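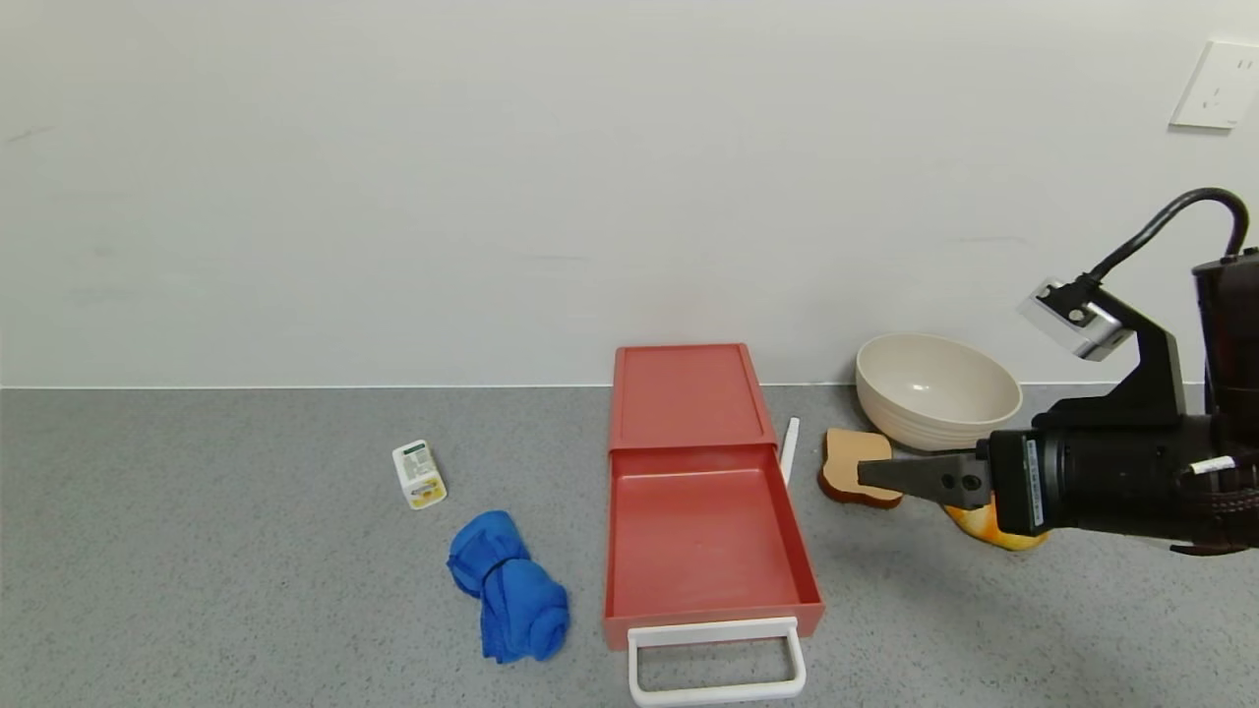
Meinrad Grabner fragte unter dem letzten Beitrag, wozu man Greifer überhaupt vergleichen müsse, am Ende drücke doch jeder zwei Finger zusammen. Stimmt. Autos rollen auch alle.

Für den Rest folgt der Ablauf, mit dem wir den Larnum gegen den Futgate antreten lassen. Er dauert einen Nachmittag, mit Kaffee zwei.

Schritt 1: Gegenstände auswählen
Etwas Weiches, etwas Kantiges, etwas Flaches, dazu ein Griff zum Ziehen. Handtuch, kleine Schachtel, Spielzeugbrot und Schublade reichen völlig. Testwürfel aus dem Katalog sehen seriöser aus und kann jeder Greifer.

Schritt 2: Öffnungsweite einstellen
Im Brakska-Controller die maximale Öffnung auf 85 mm begrenzen, auch wenn das Datenblatt mehr verspricht. Danach die Finger einmal ganz schließen und den Nullpunkt setzen. Wer das vergisst, misst den Rest des Tages seinen eigenen Fehler, allerdings sehr genau.

Schritt 3: Handgelenkkamera ausrichten 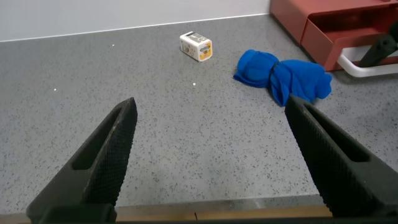 Beide Fingerspitzen müssen im Bild bleiben, auch bei voller Öffnung. Sitzt die Halterung schief, Schrauben lösen, nachstellen, wieder anziehen und die Kalibrierung neu starten. Ja, die ganze.

Schritt 4: Greifen
Pro Greifer 40 Versuche, immer in derselben Reihenfolge. Kraft auf Stufe 2 lassen. Beim Stoff von oben zufassen, beim Brot flach von der Seite. Jeden Fehlgriff notieren, auch die peinlichen. Beim Larnum hatten wir im November 39 gültige Versuche, beim fehlenden hing der Not-Aus am Ellbogen des Autors.

Schritt 5: Finger tauschen und alles wiederholen
Die Ersatzfinger von Rothe passen auf beide Flansche, brauchen aber die kürzeren Schrauben. Die liegen in der anderen Tüte.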